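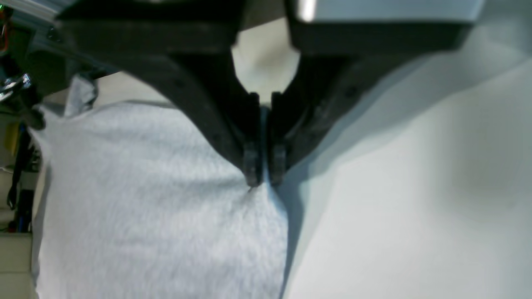

Who writes the player profiles on Trendeo? Three of us, mostly in the evenings, plus whoever sends in a correction.

About us

Trendeo covers the lives of sports people off the pitch. Partners, families, home towns, what they did before they went pro. Football and rugby mainly, bit of handball when Rafail gets his way.

Started by Sizwe Van Wyk in August as a blog on non-league goalkeepers. Now 2,105 profiles and more going up every week. Naima Benmoussa edits, Rafail Petridis does the transfers and the fact checks. Meriem El-Sayed left us for Metwally but still writes the odd rugby piece.

How we work. Public sources only - interviews, club sites, players own accounts. No ringing up relatives. If we can't find out whether someone is married we say so and leave it there. Net worth figures: we dropped them, too much guesswork.

Something wrong on a page? Use the contact form, put the player's name in the subject line. We aim to fix it within 36 hours, bit longer on match weekends.

Want to write for us? Samples under 1,000 words please. No betting links, dont ask.

Page last updated 13th September.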